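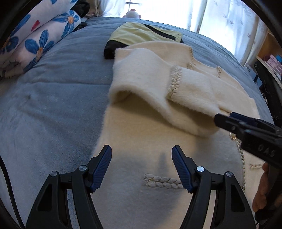
A cream-white jacket with braided trim, laid flat on a bed with one sleeve folded across the body.

A fleece jacket, or plush jacket, is a short outer garment made from a pile fabric with a soft, raised surface. The term covers garments in sheared, curly and long-pile cloth, most of it knitted from polyester. Cotton and wool versions also exist.

Construction
The body is usually cut in three panels, two fronts and a back, with set-in or dropped sleeves. Pile fabric is bulky at the seams, so edges are often finished with a braid or binding instead of a turned hem. Braid is applied along the front opening, the collar seam and the pocket edges, and may match the body color. Closures are zippers, snaps or buttons – metal-toned buttons are common on collarless and short styles.

Folding
Because the cloth holds air, a plush jacket takes up more space than a woven jacket of the same size. In the usual flat fold, the garment is spread on a bed or table, the sleeves are brought in across the body, and the hem is then raised toward the collar. Thick sleeves form a roll at the fold and are pressed down by hand before the next step. Hard creasing flattens the pile, particularly in long-pile cloth, and folded jackets are normally kept at the top of a stack.

Storage and care
Most polyester pile is washed cold and dried without heat. Hanging for long periods can stretch the shoulders of heavier knits. In closets 60 cm deep, a stack of 6 folded jackets generally fits on a single shelf, depending on pile height. Compression bags save space but leave marks in the surface, which can be lifted with a soft brush.

See also
Braid (trim)
Pile fabric
Clothes folding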